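Home | Projects | Reports | Contact

Brellmont Textile Handling Project
Progress report to Drurkar, May
Prepared by Rowena Bautista

Bedding work went ahead this period, but one fault cost us part of the schedule. The right hand-held gripper lost closing force during blanket lifts. It happened 40 times in 1267 recorded grasps, nearly always on thick or folded cloth. The controller logged each of these as a normal close, so the faulty grasps went into the data marked good.

Jayson Yap found the problem on Saturday while checking force readings against the video. We stopped collection that afternoon and pulled 261 recordings for review by hand.

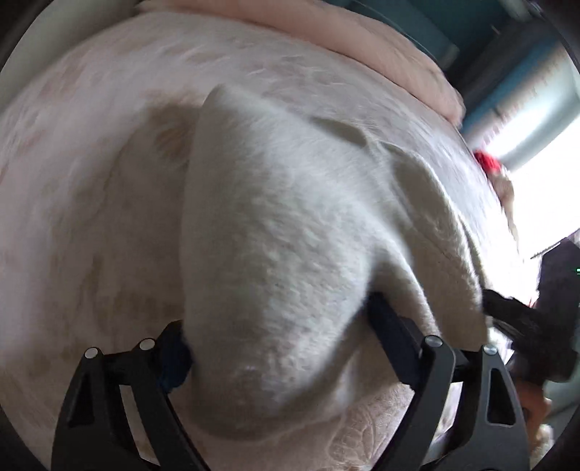 Soft cloth held between the jaws during bedding work.

Gerardo Soriano took the right gripper apart. A set screw on the drive link had backed out, and under load the link moved before the pads did. The position sensor sits on the motor side of that link and could not register the slip. The left gripper's screw was tight.

We also had one minor safety matter. Maricel Dizon's fingertip was pinched when she reached in to free a blanket after a stalled close. The skin was not broken and she needed no treatment. The stop button worked, but she had to let go of the handle to reach it.

The bed task is otherwise unchanged. The operator takes a corner of the knitted blanket at the near edge, lifts it clear of the bedspread and folds it toward the head of the bed. Corners are the hardest part for a weak grip – the knit bunches up and the pads have to close on several layers.
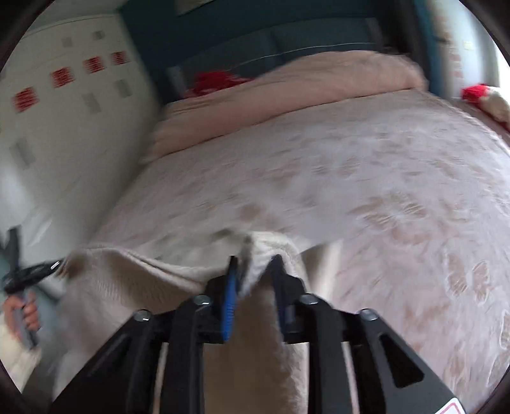
Corrective actions

Both set screws now have thread locker and a paint mark, checked before each session. Bořivoj Vávra has changed the controller so that a close counts as good only if motor current and pad position agree. A second stop button for the handle is on order from Yáñez and has not arrived. Until it does, cloth is freed only with the power off.

We expect to finish the hand review in 2 weeks. No extra money is requested.

Comments

M. Dizon: Finger is fine. Please add the power-off rule to the sheet by the door too.

Gerardo: Spare links are in the Brillow box, second shelf.

Bořivoj: Does the review cover the left gripper as well? I would like a few of those for comparison.

We use cookies to remember your settings. Accept | Decline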